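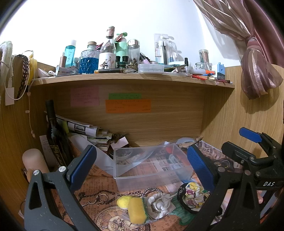
Noreen Ó Néill reckons the shelf over a desk is the first spot in any small room to go, well before the floor and long before the wardrobe, and that you can tell how long someone has lived in a place by how many bottles have ended up next to the pens.

I wrote that down on the back of my entry ticket and I've been thinking about it ever since, mostly while looking at my own desk.

Home News What's On Around Ustitz Noticeboard Contact

Desk shelves get their own day as Tidy Sunday comes back to Ustitz

Sunday, March 10, 2019
5 min read

So, Tidy Sunday is back! If you missed the last couple, it's the drop-in thing upstairs at the Tutau hall, where you pay $2 at the door, bring along whatever has been breeding on your shelves, and spend a few hours sorting, swapping and talking to people about drawer dividers. Past ones have done kitchens and linen cupboards. This one was all about the desk hutch, meaning the bit with the cubbies underneath and the long shelf across the top, and I have to say it was the busiest I've seen it. The sheet by the door had 36 names on it by lunch.

The desk theme came out of a chat on the noticeboard over summer. A lot of the newer flats on the Cao side of town have one small bathroom with hardly any bench space, and people have been keeping their toiletries in the bedroom. In the bedroom the only shelf tends to be the one on the desk. So you get a green pump bottle living beside a jar of brushes, and a spare toothbrush still in its packet where the stapler ought to be. I'm in one of those flats myself and I felt very seen.

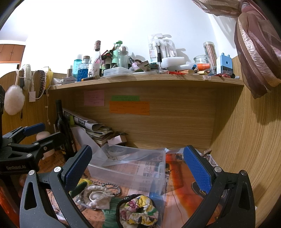 Toiletries and stationery sharing the long shelf of a wooden desk hutch.

I have a soft spot for a shelf like that, I'll admit. The turquoise bottle and the blue liquid with the wooden stopper look rather good side by side (I'd never have thought to put them together), and if it was mine I would be very slow to move them. Which is more or less what the morning argument was about.

Noreen ran the first hour and her method is fairly strict. Everything comes down. You wipe the board, then put back only what you use sitting in the chair. Pens, scissors, tape, the hand cream if you're honest about using it. The rest goes in a tub with a lid and the tub goes wherever you get dressed. She's not fussed about what sort of tub. She is very fussed about the lid, and had us all practise getting one off with one hand, which took longer than you'd think and was pretty funny.

Arlo Szabo took the second hour and went the other way entirely. He'd leave the bottles up, as long as they go to the back against the wall in height order with the tall ones at the ends, and he keeps the front edge for flat things you pick up and put down all day. His rule is that you should be able to reach any pen without knocking over a bottle. He had a plank on two trestles and invited people to have a go, and a fair few bottles went over in the process. All plastic, thankfully.

I tried both when I got home. Noreen's version looks better. With Arlo's I could find my things. I've settled on something in between, where the perfume gets to stay up and the sunscreen has gone to live in the hall cupboard with the hats.

Then there were the sticky notes. I wouldn't have guessed this would be the topic to get everybody going, but it took up most of afternoon tea. Plenty of us stick them on the back panel of the cubby, at eye level when you're sitting down, and there are clearly two camps. One lot go by colour – pink for phone calls, green for money, orange for anything with a date on it, that sort of thing. The other lot grab whichever pad is closest and write small. A woman at my table said she had one that had been up so long she'd stopped being able to see it, and when she went to peel it off it turned out to be a reminder to buy more sticky notes.

Noreen's advice was to leave the back panel for notes and nothing else, and to take every one of them down on the first of the month. Anything that still matters gets written out again. Arlo said he'd just get a bigger panel.

The swap table did a roaring trade too. The count on the whiteboard at the end was 80 things rehomed, and from what I saw a good chunk of it was stationery: half-full packets of labels, bulldog clips, a very nice tin of coloured pencils I was too slow for. Toiletries had to be unopened to go on the table, which seems sensible to me, so the toothbrushes in packets and the travel soaps were fine and the half-used shampoos went home again. If yours was knocked back and you left it under the coat rack, it's still there, please come and get it.

Cernutero, the timber place on the corner, sent over a box of offcuts for people to use as risers at the back of a shelf. They're just short lengths of pine, sanded on one side, and you pop your back row on them so it sits higher than the front. I came away with two and my envelopes are now standing on one of them. There are a few left in the box if anyone's after some, ask at the front counter.

A couple of bits of housekeeping. The parking behind the hall is still half closed for the drain work, so come in off the Cao road if you're driving. The upstairs kettle has been replaced at last. And whoever borrowed the good label maker from the craft cupboard, could it find its way back before the school holidays?

The next Tidy Sunday is pencilled in for June, same hall, same price. The theme isn't settled. Under-the-sink has been put forward and so has the car boot, and I'm lobbying hard for the drawer with all the batteries in it. You can leave your vote in the jar at the counter or drop me a line through the noticeboard, and if you've had a go at your own desk shelf since the weekend I'd love to hear which side you came down on.

Contact us | © 2019 Around Ustitz | Back to top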